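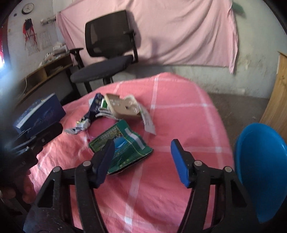 The equipment budget for next year closes on 18th May, and the item that caused the most argument this time was finger pads. We asked for a second set of spares for the hand-held grippers, and the reply from purchasing was a polite question about why rubber should need its own line. It needs its own line because a job like picking up torn snack wrappers and scraps of cardboard from a bed sheet comes down to the last bit of each finger, in our case one dark navy pad and one bright blue. The mismatch offends Keyvan Shokri, who would like a budget for matching pads as well. He has been told to try again in December.

The bigger decision was whether to buy an arm this year or more hand-held tools. Leena Heinonen priced both. The Videck arm is a lovely thing, and so is its brochure, but the quote left out the mounting plate, the controller license and delivery, all of which came along in a separate email with a cheerful subject line. For the same money we can have 6 more hand-held units, spare links and pivot screws, and somebody's time to go through the recordings. We are going with the hand-held units. The arm stays on the wish list, where it has been long enough to qualify for a pension.

Ternside has agreed to hold its price at 409 a unit if we order in one go. Bence Kun has set aside another 900 for wear parts, and would like it known that this is meant to last the year — last year's lasted until the first people found out it existed.

A few practical points. Requests for units go to Réka Somogyi, with a line on what the tool will be picking up. "Various" has been used and will be sent back. If your work is mostly household tidying, say so, as thin crumpled packaging and rigid boxes don't wear the pads in the same places and she is trying to guess the spares from that. Man-lok Siu has the 2 loan units in the meantime, and a sign-out sheet that he expects to see filled in.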